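Budget for the second half of the year

The August numbers are done, so I can write down where the equipment money went and what I want to do with the rest.

We started with more on the list than we could pay for. The arms and grippers were already bought, which left cables, stands, fingers, a second computer and the table itself. Boonmee Meesuk wanted a machined board with printed squares from Janstead. They quoted 3,000 for it, delivered, and I said no. Brown paper and blue tape came out of the supplies drawer and I put the difference into spares. 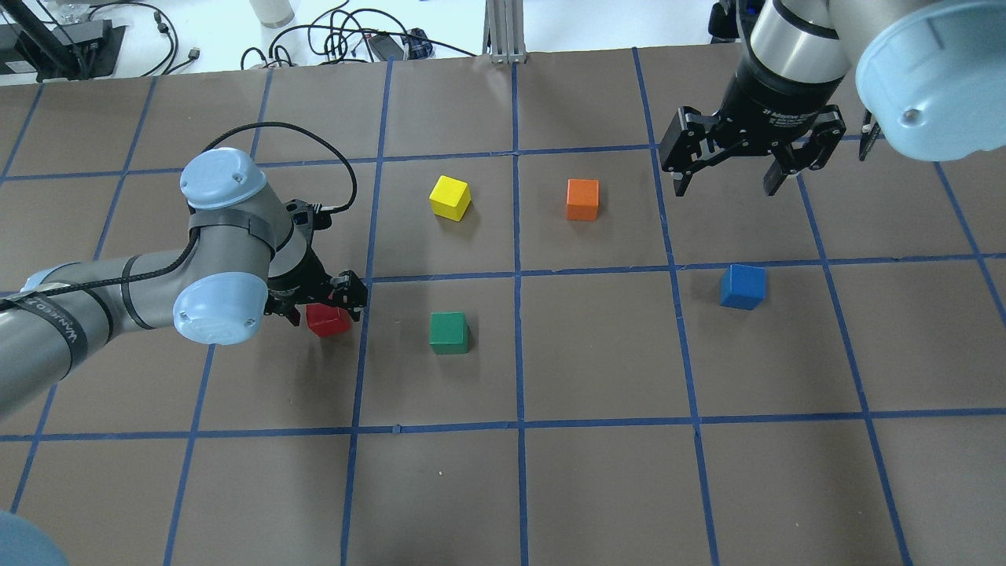
The spares line is the one I got wrong last year. I planned for one set of gripper fingers per arm and nothing for cable wear. This time I have fingers at 82 a pair and replacement cables at 179 each, and I've set aside enough for two of each. If we don't use them they carry over.

Winthorpe and Tendanel both quoted on the stands. Winthorpe was cheaper, but shipping was extra and they wanted payment up front. Tendanel gives us 15 days after delivery, so I went with them. Tín Diệp checked the hole spacing against our base plates before I sent the order – I would have missed that one of the drawings was in inches.

The computer I'm putting off. The current one handles two arms fine for sorting and stacking cubes, and that is all we have planned through the winter. Boonmee thinks we will regret waiting. He may be right, but I'd like to see what the next project needs before I pick a graphics card for it.

Things still open:

Cable routing. We need proper clips or a sleeve, and I haven't priced either.

Tape. It's cheap, but I never put it in the budget and it comes out of petty cash every time.

A service plan for the arms. I asked for a quote and got a brochure.

I also want a separate line for shipping next year. I had been folding it into each item, and when I pulled it out it was bigger than the whole spares line – mostly small orders sent fast for no good reason. Tín is going to keep a shared list and we'll order once a month from it.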